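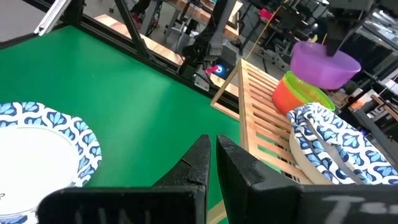
Johannes Magagula reckons the 125 should go on fresh sand tires before anything else, and he may well be right, but I'd like to hear from more people before I spend the money!

My son is moving up from the 85 to a 125 this season and our first proper race is at Ukovau, which everyone tells me is deep sand by the second moto. We've only ever ridden hardpack at Plitlow. The bike is stock apart from bars and grips. What would you change first for sand, and what can wait? He's light, he's fast out of the gate, and he gets tired toward the end of a moto.

sandbox_dad
Welcome to the best class in the sport! I love a 125 in sand, you have to keep it singing the whole way round. My order would be gearing, then suspension, then tires. Go up 2 teeth on the rear sprocket so he can hold third through the soft corners without burning up the clutch. Then stiffen the fork compression a few clicks and run a touch less sag – the front wants to dive in sand and that wears a kid's arms out faster than anything. A scoop tire is great if the whole track is deep, but Ukovau has a hard start straight and he'd give away his good gate. I'd take a soft-terrain tire there and be happy.
Also, foam filter skins. Pack 4 and change them between sessions. You'll be amazed at what comes off.

mx_hollis
gearing yes. and richen the main jet a size, sand loads the motor hard

Reltlow Rider
Agree with most of this, though I'd put riding time ahead of all of it. We did a winter of Thursday evenings on the sand loop at Mnguni and my daughter found more speed there than any part ever gave her. Get him standing up, weight back, looking way past the next bump, and tell him to stay on the gas when it starts to wander. It feels wrong for a couple of weeks and then one night it clicks and he'll come in grinning!
On getting tired, loosen the grip. Have him squeeze the bike with his knees and see if his forearms last longer. And check the chain after every ride, sand eats them. We've learned to carry a spare.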